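Small Parts Table: What a Turnout!

Newsletter | Geagea Repair Club | 14/06/2024

What a month for the small parts table! When Amber Bramwell suggested we give the little things a spot of their own, I'll admit I pictured a few dead remote controls and a long, quiet afternoon. Instead we had people lined up with shoeboxes, sandwich bags and coat pockets full of stuff they'd been meaning to look at for years. Clock modules, kitchen timers, a bicycle computer, the guts of a bathroom scale. I loved every minute.

If you haven't tried working on small things before, please do. You need so little to get going! A set of precision screwdrivers, a decent lamp, a soft brush and a clear white surface will take you a long way. The white surface matters more than you'd think. Jamie Garside did his first few repairs on a brown blanket at home and spent more time hunting for screws than turning them (he's a convert now, and has painted an old door to use as a bench).

My favorite items are the plain little black boxes, the kind you find in the bottom of a drawer with no idea what they belonged to. Before you open one, take a good look at it from every side. Is there a seam? Is there a screw hiding under a label or a rubber foot? Write down any markings before you start rubbing at them, and if there's a battery, take it out first.
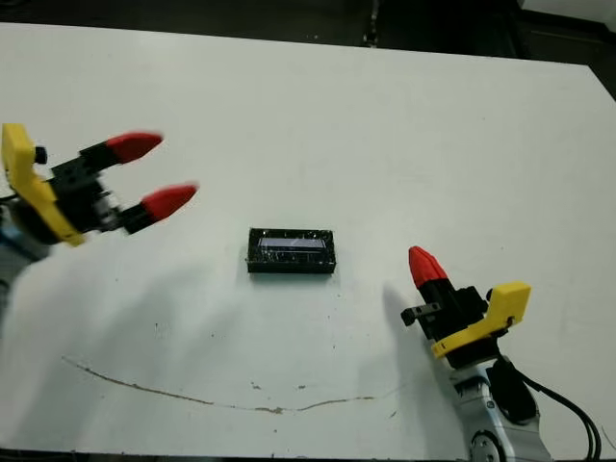 Cleaning comes next, and go gently. A dry brush gets most of the dust out of a textured case. For clear plastic I use a barely damp cotton cloth and nothing else. Ryan Greenwood swears by a drop of dish soap, and his panels do come up beautifully, but keep well away from window cleaner. I clouded the front of a perfectly good Sedov clock that way and I'm still sore about it.

Then there's the matter of where the bits go. Sandra Furnival uses a muffin tin, one cup for each stage, working left to right so that putting things back together is just a matter of going the other way. I've copied her and haven't lost a spring yet! Joanne Inskip prefers strips of masking tape, sticky side up, with the screws laid out in the same pattern they came from. Both work well. Pick one and stick with it.

We've now had 524 items through the club in all, and nearly 16 people stayed to the very end last time, still chatting over their screwdrivers while I stacked the chairs. Bring anything that fits in two hands. We're short on tweezers and small magnets, so if you have spares, toss them in your bag.

The table will be up again all summer, and in September Amber is planning an evening just on battery contacts and corrosion. Put your name on the sheet by the door if you'd like a seat. There are 11 left.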